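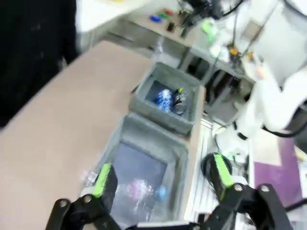

Aufbewahrung von Pastellkreiden und Papier in der offenen Malwerkstatt

Eingestellt in: Künstlerbedarf, Lagerung und Transport
Magdy Metwally, 10. Oktober 2025

Sehr geehrte Damen und Herren, unsere Malwerkstatt Catmont stellt ihren Kursteilnehmern Weichpastelle und Papierbogen zur Verfügung. Bisher werden die Kreiden nach Farbtönen sortiert in den Originalschachteln gelagert, deren Einlagen inzwischen zerfallen. Gesucht wird eine Lösung für bis zu 100 Kreiden, die sich zwischen zwei Räumen tragen lässt. Welche Einlage empfiehlt sich, und darf fixiertes Papier im selben Schrank liegen? Für sachdienliche Hinweise danken wir im Voraus.

Yatziri Gallegos
Für Weichpastelle haben sich flache Schubkästen mit Schaumstoffeinlage bewährt. Wir verwenden den Kasten Ragab mit 35 Fächern, davon zwei Stück übereinander. Helle und dunkle Töne sind getrennt zu lagern, da der Abrieb sonst die hellen Kreiden verfärbt. Verschmutzte Kreiden können in einem Gefäß mit trockenem Reis vorsichtig geschwenkt werden. Fixierte Blätter dürfen im selben Schrank liegen, sofern sie vollständig getrocknet und mit Pergamin abgedeckt sind. Unfixierte Arbeiten gehören in eine eigene, waagerecht liegende Mappe. 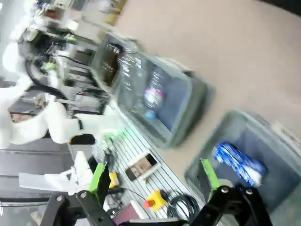

Grauer Behälter auf beigefarbener Tischplatte

Für den Transport ist zu beachten, dass der Deckel die Einlage leicht andrücken muss. Andernfalls brechen die Kreiden bereits auf der Treppe.

Horurance
Wir haben Zigarrenkisten. Geht auch.

Grorketti
Der Vorrednerin ist im Wesentlichen zuzustimmen. Vom Reis raten wir bei sehr weichen Sorten ab, dort genügt ein Küchentuch. Zum Papier wäre noch die Angabe hilfreich, ob es sich um beschichtete Bogen handelt, denn diese sollten nicht gerollt werden.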